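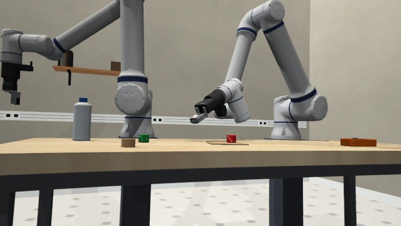 Two arms at the back of the bench, simulated.

Utarora Forum > World News > Media and Diplomacy

kkettler
Mar 23, 2026
Has anyone else been following the Sullell radio business? I am completely hooked. Their foreign ministry pulled the license of the Kovo service on Friday over one interview, and within a day the two ambassadors were trading open letters. I read all 7 of the letters in a row last night (with a dictionary!) and the tone shifts so much between the first and the last.

marshlight
The license wasn't pulled, it was suspended pending review. Big difference under their press law.

kkettler
Fair, thank you! The wire story I read said "revoked" but the ministry's own notice does say suspended. Still, the station is off the air in 2 provinces.

Gunther Kröger
I don't buy that the interview caused it. They've been arguing over the fishing treaty since October, and the station ran a whole series on that. The interview was a handy excuse.

Zulu
Disagree with Gunther. If it was about the treaty they'd have gone after the newspaper too, and the newspaper was much ruder.

Gunther Kröger
Hardly anyone in the coastal towns reads the newspaper. Everybody has the radio on.

Zulu
OK but then why leave the online stream up? I listened to it this morning, clear as anything.

marshlight
Different regulator. The stream falls under telecoms.

kkettler
Oh I love this thread. Has anybody found a full transcript of the interview? I only have the clips, and the part everyone quotes about "neighbors who borrow and forget" sounds a lot milder in context. He's half laughing when he says it.

pell_r
There's one in the library section, page 4 of the Kovo topic. The translation is rough in the middle. "Insult" should be closer to "slight".

Gunther Kröger
That word is the whole fight, pell_r. Their ministry translated it as insult too.

kkettler
Reading it now, back in a bit! Kerstin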